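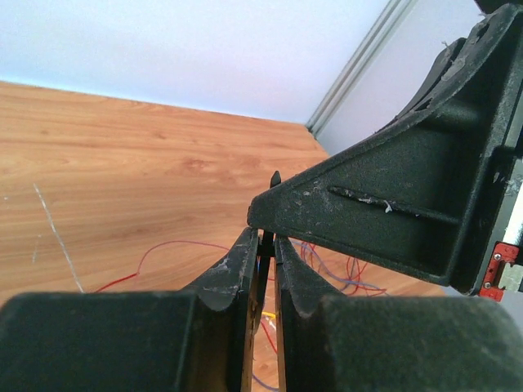
Figure 2. Wrist-camera view of the Blackburn cell, with red and purple wires on the wood-grain surface beyond the fingers.

3.2 Gripper condition and upkeep

The cell at Blackburn is the older of the two used in this study. It was built for a cable sorting trial and taken over by us in August, together with its gripper and its control software, Zuta. The Turkport cell runs the same software on a newer arm. We describe the Blackburn cell in some detail here, as most of the lost grasps reported in Section 4 came from it and the state of the fingers has a bearing on how those results should be read.

The fingers are dark and matte, with broad bases that taper towards the tip. A thin strip lines the inner face of each one. Wear is easiest to see near the tips, where pale scuffs have formed (Figure 2). We graded wear by eye on a scale from 0 to 3, where 0 is a new finger and 3 means that the finger should come off before the next run. All grading was done by Berwyn Pumphrey, with the arm parked and the lamp switched on, so that the grades would at least be consistent with each other.

Early in the work we cleaned the fingers only when a grasp failed. This was a poor rule. Dust from the bench settled on the arm as well as on the fingers, and a failed grasp tells the operator very little about which surface is at fault. We moved to a fixed routine at the start of each shift. The fingers are wiped with a dry cloth, the inner faces are checked for lifting at the edges, and the gripper is opened and closed 2 times with nothing in it while the operator watches the tips. If one tip arrives before the other, the closing offset is adjusted in Zuta and the check is repeated. Solvent was tried once and given up, as it left the surface tacky for the rest of the morning. 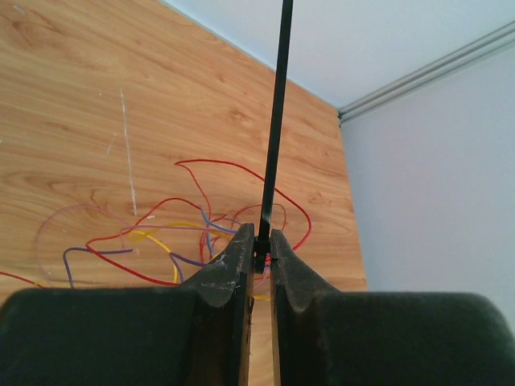

The offset matters more for thin parts than for thick ones. A small error at the tips can be taken up by a wide part, but a thin rod will turn in the grip or lean to one side. Wires are harder again. They move when they are touched, and a wire lying under another cannot be lifted without dragging its neighbour along. For this reason we set the closing force low and accepted a slower cycle, with up to three attempts allowed before the run was marked as failed.

The Blackburn cell logged 1787 closing cycles over the study and the Turkport cell 1505. The Blackburn fingers were not replaced in that time. A spare pair was ordered from Stasasico, but the bolt pattern did not match the older mount and we chose to carry on with the worn pair — a decision that keeps the data from this cell comparable from start to finish, though it also means that wear and time cannot be separated in the analysis.

The camera mount was checked at the same time as the fingers. A shift in the mount shows up as a change in where the fingertips fall in the picture, and a stored reference view was used for comparison. Where the two did not agree, the mounting screws were tightened and the camera calibrated again before any further runs were recorded.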